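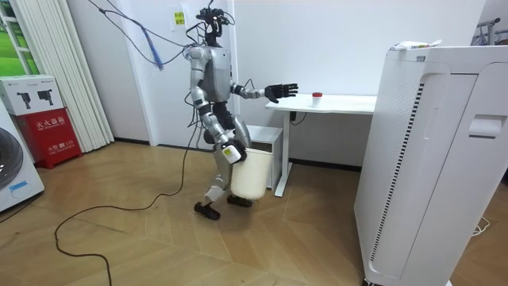 Cleaning a parquet floor under and around a desk, how wet is too wet? I moved into a small room in Villine in December and the floor is pale parquet, real wood as far as I can tell. I have been washing it from a white plastic bucket, with the white desk left against the back wall and a low cabinet tucked under it, so the part behind the cabinet never gets done. Some boards now look dull and a couple of edges feel raised. The landlord says to use plenty of water and let it dry. Is that right?
Kha Hứa

No, don't use plenty of water. Wring the mop until it doesn't drip. I put 3 liters in the bucket, warm, with a small squirt of floor soap made for wood, and change it when it turns gray. Dry with an old towel after each section. Empty the cabinet and pull it out, then lift it back when the floor is dry. Don't drag it. I scratched mine that way and the quote to sand and refinish was 40 a square meter.

For the raised edges, stop washing for 6 weeks and see if they settle. If they don't, ask somebody to look at the finish before you put anything on it.
Oanh Huỳnh

Vinegar. Works on mine.
Tín Ngô

I would skip the vinegar, it took the shine off our hallway. Agree with Oanh on the rest. Also put felt pads under the foot of the desk, and vacuum first with the soft brush or you just push grit around.
In-ho Maeng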